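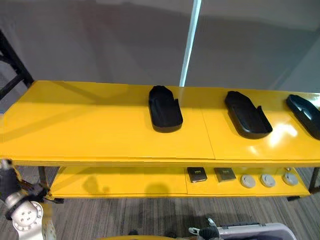 Photo: Harpreet Chan / Rellville

Display shelf check, Arley store, July 2026

Upper shelf, surface: OK. Glossy yellow paint, glare toward the right under the ceiling lights.
Panel seam: Monitor. Run a cloth along it; if it snags, file the joint.
Front lip: OK. No sharp spots felt by hand.
Black trays: Adjust. Set them square to the lip and keep the rounded ends behind it. Left half is free, so spread them out.
Lower shelf, small items: OK. Keep the boxes and the gray discs back from the edge.
Fixings: Tightened. One bolt was loose in May and has held.
Load: OK. Shearer rates this unit at 200 lb per shelf.
Aisle clearance: Fail. Stock cart parked 6 inches too close. Moved during the visit.

Recheck after the Retport delivery. H. Chan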